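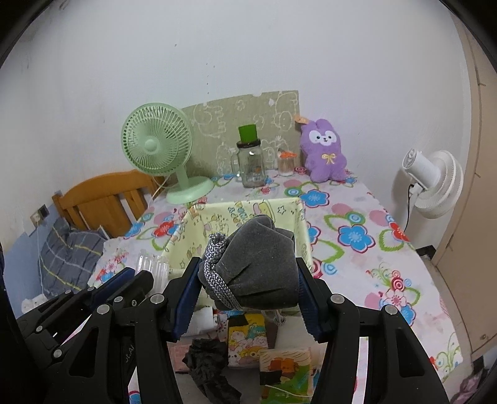 Post-production on Kallent, the nine-part fantasy serial adapted from the Drirnex novels, is on schedule for eight of its nine episodes. This report covers the period from June to 9 November 2025 and follows the headings in the funding agreement. Principal photography closed within the approved number of shooting days. Continuity records for hand props are complete down to small items of the drawstring pouch type – gray velvety fabric, braided cord in silver and dark gray – and are filed by episode. Costume records are complete except for the crowd scenes in episode 4.

Editing. Picture is locked on episodes 1 through 5. Episodes 6, 7 and 8 are at second cut. Episode 9 is at first cut and runs five minutes over the contracted length. The overrun sits mainly in the harbor sequence, where two scenes from the third novel were merged late in the scripting stage. A shorter version is being prepared and will be sent for notes with the next delivery.

Visual effects. The vendor, Pan, has delivered final shots for episodes 1 and 2. Shots for episode 3 were returned once for color mismatch and have been resubmitted. The remaining work is ordered by air date, with one exception: the storm shots in episode 9 were started early on account of render time. No change to the effects budget is requested.

Sound and music. Dialogue replacement is finished for the lead cast. Two supporting actors are still to be recorded, both for episode 7. The score has been recorded for the first block. Temporary music remains in all later episodes and must be cleared out before the technical review.

Casting and publicity. Options on the principal cast for a second season have been extended under the existing terms. The lead actor's interview schedule was moved to follow the trailer. Still photography has been approved for press use, less some 4 percent of frames withheld for plot reasons. The Cerna location stills are included in the approved set.

Budget. Spending is within the approved total. Overtime in the edit suites exceeded its line and was covered from unspent travel. Contingency has not been drawn on.

Open items:
Running time of episode 9
Resubmitted effects for episode 3, awaiting sign-off
Title sequence – second version due with the episode 6 lock
Subtitle files, format to be confirmed by the broadcaster

The next payment is tied to picture lock on episode 8. The lock certificate will be sent separately with the updated cost statement.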